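Equipment planning meeting, August 24, 2021
Minutes (my turn again, so you get my style, sorry to anyone who likes bullet points)

We had enough people to vote, and we started with the July minutes. One fix: the Rirkow quote was for a single hand with the wrist adapter, and I'd written it down as a pair. Corrected and approved.

Second hand for the arm

Most of the hour went here, as expected! The question was whether we buy a second hand now or wait for the new budget. Rirkow's price is $2746 with the adapter and it holds until the end of the quote period, which they've already stretched once for us. Ploltance came in lower but wants the adapter ordered separately, and they wouldn't commit to a delivery date when I called. I said I'd rather pay more and know when the box is coming. A couple of people felt I was giving up on Ploltance too fast (fair), so I'm going to call them one more time before we sign anything.

We also went back and forth on whether a two-finger gripper would do the job for a lot less money. For boxes, sure. For cups and anything with a lid we want the thumb, and the cup tasks are what the whole fall plan is built on. We agreed to stick with the four-finger-and-thumb type so we don't end up maintaining two kinds of spares.

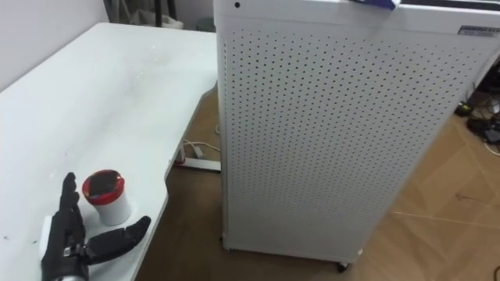 Cup task at the white desk, hand open, air purifier alongside.

Vote on the Rirkow hand, pending my call: 11 in favor, 4 against. The people against mostly wanted to see the repair costs first, and I promised to send those around.

Desk and floor space

The curved desk stays. There was a pitch for a plain rectangular one from Ateş, and I liked the look of it, but it's deeper and we'd lose the walkway. I did bring up the power strip and cables on the floor, which I'd like to see under a cover or clipped to something before we add any more hardware. Agreed without much discussion. We'll get floor cable covers out of the small purchases line, so no vote needed.

Somebody asked if the air purifier could move farther from the desk. It's on casters, so yes, but then it needs a longer cord run, and we're back to cables again! Leaving that one until the covers are in.

Desk wiping: please do it before a session. Smudges and crumbs, you know who you are.

Software seats

Clendura is changing how they bill and we have to pick a tier. We're using 17 seats and could get by with fewer if the summer accounts get closed. I'll go through the list and close the dead ones, then we choose the tier next time. No money committed today.

Spares

Fingertip pads and one set of finger joints go on the same order as the hand, to save on shipping. I don't have the pads price yet.

To do, all mine unless someone wants to rescue me: call Ploltance, send out repair costs, clean up the Clendura list, get a pads price. Cable covers were claimed by the far end of the table, thank you!

Next meeting once the Ploltance answer is in.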